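**Old tower: worth keeping as a file server, or scrap it?**

**gredbridge_pete**
Clearing out my dad's house and I've ended up with his old desktop. It starts, it gets to the login screen, and it sounds like a hairdryer. My plan is to put two drives in it and leave it in the cupboard under the stairs for photos and scanned papers. There are 2,993 photos so far and more to scan. My brother-in-law says take it to the tip and buy a small ready-made box. Who is right?

**Fellis**
Your brother-in-law, mostly. An old tower left on all day costs more in electricity than people expect. Put a plug-in meter on it for a week before you spend anything on drives.

**p_hedegaard**
I don't agree with that as a general rule. I have run one for 9 years. It wakes at 23:00, takes the backups, and shuts itself down again. The cost of that is very small. If it's only on for an hour a night the meter reading hardly matters.

The noise is nearly always dust or a tired fan. Take the side off, lay the case flat and look at the cooler before you decide anything. Hold the fan blades still with a finger when you use the air duster, or you can spin the bearing to bits.

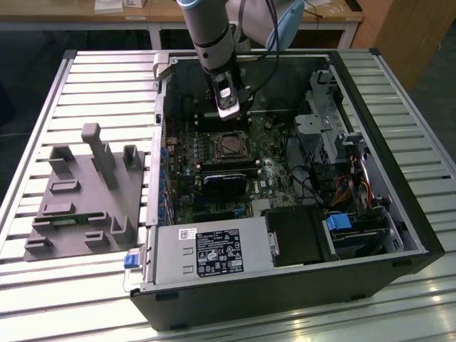
While you have it open, check the tops of the capacitors. Flat is good. Domed or crusty means the board is on its way out, and I would stop there and not spend money on it. Change the coin cell too. If the clock is wrong every time you plug it in, that is the reason.

— Poul

**Fellis**
Waking it up at night is fine for backups. He said he wants to keep photos on it. If his family want to look at them on a Sunday afternoon it has to be on, doesn't it?

**p_hedegaard**
You can wake it over the network from a phone. It takes a minute to start.

**Fellis**
You can. My mother can't.

**walczak_r**
Power supply is the bit I'd worry about. The rest can fail and you lose an afternoon. A bad supply can take the drives with it. I'd fit a new one whatever the meter says, and by then you're part way to the price of the small box.

**gredbridge_pete**
Right, had the side off this evening. Capacitors all look flat. The cooler was packed solid, you couldn't see the fins. Cleaned it and it's a lot quieter, though there's still a tick from the rear fan.

What about drives? He had two in there already, both spinning.

**Gukier**
Don't trust the old ones with the only copy of anything. Buy new, and copy everything off the old ones first, before you start moving cables about. Then put the old ones in a drawer at somebody else's house.

Also two drives mirrored in one case is not a backup. Delete a folder by mistake and it goes from both.

**Thrstr_R**
Agree with Gukier. I lost a year of pictures that way.

Do you need a server at all? Two external drives, one at home and one at your sister's, swapped every October and every spring. No fan, no cupboard.

Þröstur

**p_hedegaard**
People mean to swap them and then they don't. I'd still use the tower, with one external drive as the second copy.

**gredbridge_pete**
Going to borrow a meter from work and see. If it's bad I'll do the two externals. New rear fan is ordered either way, the tick is driving me mad.

**Fellis**
Post the reading when you have it.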